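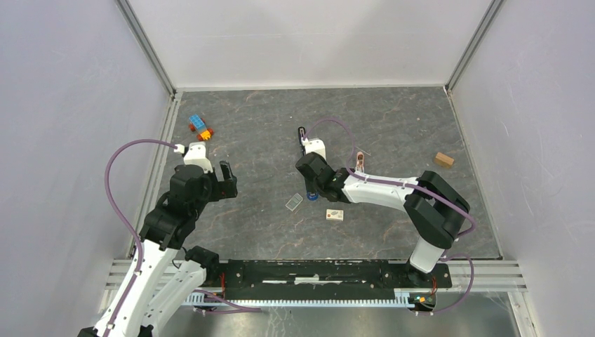 From: Zuweira Yakubu
To: ellden-families
Date: 2019-01-07
Subject: Re: [ellden-families] Letter partners at Ikside -- are we still doing this?

Hello everyone, and hello Baldur, and a happy new year to all the new families who joined the list over the break (I saw several names I don't know yet, so please come and find me at pickup, I'm the one in the long green coat).

Baldur, thank you for asking, and I'm sorry it sat for so long. I read your message in the kitchen while packing for my sister's, told myself I'd answer from the train, and you can guess the rest.

> From: Baldur Vigfúsdóttir
> To: ellden-families
> Subject: [ellden-families] Letter partners at Ikside -- are we still doing this?
>
> Hi all,
>
> My daughter is in sixth grade and was matched with a resident at
> Ikside in November. She wrote one letter and got a lovely long one
> back, and now she has a second letter finished and no idea where to
> hand it in. The basket outside the office has gone. Her homeroom
> teacher thought it had moved to the library and the library thought
> it was in the office.
>
> Also, are the visits still on? The sheet that came home said there
> would be 2 this year but gave no dates. I can drive if drivers are
> needed, but I would need to know a few weeks ahead to swap a shift.
>
> And one more: her partner mentioned he'd like a photo of the school
> garden. Is she allowed to send photos? She doesn't want to break a
> rule.
>
> Thanks,
> Baldur

Let me take these in order.

The basket. It's in the library now, on the low shelf to the left of the returns slot, and it has a lid, which may be why people are walking past it. I've asked for a bigger label. Letters go over to Ikside every other week with whoever is making the trip, and they come back the same way, so please tell your kids that a gap of three weeks or so is perfectly normal and doesn't mean their partner has lost interest. Some of the residents write slowly, and a few dictate to a staff member, who fits it in when she can. If a child has heard nothing in over a month, write to me off the list and I'll ask gently.

The visits. Yes, still on! The sheet was right that there are two, and I'm sorry about the missing dates, which we truly didn't have when it was printed. The first will be the afternoon of the winter concert rehearsal, when the chorus is going over to Ikside anyway and the letter writers can ride along. The second is in spring, and it's the one the kids talk about for weeks afterward, because that's the Brudance. For those who are new: the Brudance is our spring dance, held in the Hviid Room downstairs, and last year we invited the Ikside residents for the first time. I had pictured them sitting politely along the wall with a cup of punch. Well! One gentleman who used to call square dances took the microphone from my husband and kept hold of it until the bus came, and my son, who won't dance at home for love or money, did the whole set with his partner's sister. We'd like to do it again with more chairs and fewer balloons.

Drivers. Baldur, yes please. The bus holds 30 and we're already over that with the chorus, so I'm looking for parents who can each take a few children. You'll need the form from the office and a copy of your license, and if you filled one out last school year it's still good. I'll post the dates here the moment the chorus teacher confirms the rehearsal, and I promise it will be in time for you to trade a shift.

Photos. The garden is fine, and so are pets, art projects, science fair boards, snowmen and so on. What we ask is that there be no other children's faces in a photo, and no home addresses in the letters. Replies come to the school. First names only, please, on both sides. If your daughter wants a print and hasn't got a way to make one, she can email it to the library and they'll run it off for her.

While I'm here, a word about money, as a few people have asked what became of the bake sale. We took in $1077, which made me sit down on the gym steps for a minute. Most of it pays for the bus. The rest has gone to stamps for the partners who moved in with family over the summer and still want to write, and to large-print paper, the kind with the thick dark lines, which the residents asked for. There are 2 packs of it left in the library cupboard, and I'd love it if the younger grades would use it too. Sixth grade handwriting is a wonderful thing, but it is small.

And a favor. Five residents are waiting for a partner, and I have only one child on my list. It doesn't have to be a great letter writer. Last fall one of the fourth graders sent nothing but drawings of trucks with captions, and her partner, who had driven one for most of his life, wrote back four pages correcting the axles. If you think your child might like it, reply to me directly and tell me a little about what they enjoy, and I'll do my best with the match.

Baldur, please tell your daughter her letter will go over with the next trip if it's in the basket by the end of this week. And I'd be so glad to see the garden picture, too -- is it the one with the bean poles?

Warmly,
Zuweira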